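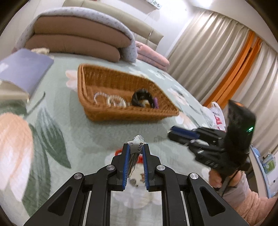
# Chapter 3: Planning and Buying Equipment

Most small automation projects run out of money on items that were never on the first list. The arm or the gripper is chosen early, and its price is easy to find. Pads, cables, spare screws, storage and the hours people spend on the work are left until later. This chapter sets out how to build a budget that includes them.

By the end of the chapter you should be able to:

- write a task list that a supplier can quote against
- separate purchase cost from running cost
- compare two quotes that cover different things
- decide how many spares to hold

## 3.1 Start with the task

A purchase begins with a written account of what has to be handled. Sorting jewellery into a basket places different demands on a gripper than moving boxes does. A star charm or a beaded bracelet is small, and the jaws must meet it at their tips. Beads roll, and fine chains hang down between the pads. A buyer who writes only "light household objects" will receive quotes for tools that may not close far enough.

List the smallest object, the heaviest and the most awkward. Note the surface as well. A bed gives under pressure and a bench does not, so the same gripper may need a different approach on each.

## 3.2 One device or two

Hand-held grippers are often bought in pairs, one for each hand. A pair doubles the purchase price and the number of pads to replace, but other costs are shared. Training takes the same time, and one case will usually hold both.

Our running case in this chapter is Durnov, a firm with 16 staff that wants to record household tidying tasks. It has asked two suppliers, Multix and Khoo, to quote for the same work. Multix has priced three pairs with no spares. Khoo has priced two pairs, 78 replacement pads and a year of repairs. The totals are close, and the cheaper quote can't be picked out by looking at the bottom line.

## 3.3 Fixed and running costs

**Fixed costs** are paid once: devices, chargers, cases and set-up. **Running costs** return each month: pads, cables, repairs and staff time. Durnov plans 200 hours of recording, starting in January, and works out both kinds of cost before it replies to either supplier. Its worksheet is set out in Table 3.1.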